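Pisby reading log, readme

Borrowed books and festival picks, one row per book. Started as a spreadsheet for my own use, got out of hand.
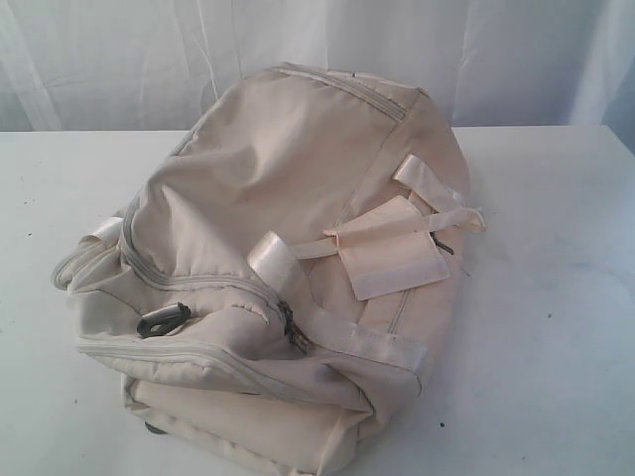 Last updated 22 Jul 2020. 393 rows right now. The Uddale branch list is in, the Brirnau one is half in, see below.

What's in it

books.csv - the main thing. Title, author, branch, date out, date back, finished (y/n/gave up), a line of notes if I had any.
events.csv - readings and signings at the Brirnau book weekend, 47 of them. Cancelled ones are still listed, status column says so.
old/ - first version. Don't use, dates are a mess.

Columns that trip people up

date_back is when it was returned, not when I finished it. Blank = still out.
pages comes off the catalog record, so audiobooks have 0. Filter those before you average anyhting.
author is last name first. Two authors get a semicolon between them. Editors are in the same column, sorry.
branch is U, B or S. S is the Sauerland loans, all travel books and crime, came as one batch.
rating is 1 to 5 and only mine. 61 rows have no rating. Leave them blank, don't fill with 3.

Known problems

- Brirnau list stops at the letter M. Rest is on paper.
- Series numbers are missing for most of the crime.
- Anything printed before 2000 may have the reprint year instead of the first one. Fixed some, not all.
- A few titles are in there twice because I borrowed them twice. That's on purpose, check date_out.
- Umlauts break if you open the csv straight in a spreadsheet. Import as UTF-8.

Adding rows

Send a csv with the same headers, same order. Dates as year-month-day. No spoilers in notes please. If you gave up on a book put the page you stopped at, I like knowing that.

Events for next year go in a new file, don't append to the old one.

Use

Fine for anything noncommercial. Mention the Pisby log somewhere. Notes are opinions, some of them grumpy, dont quote them at authors.

Questions or wrong dates to Malte Pfeiffer. Slow in July, reading.

To do

letters N to Z
series numbers
genre column?? maybe
split notes from the "lent to" stuff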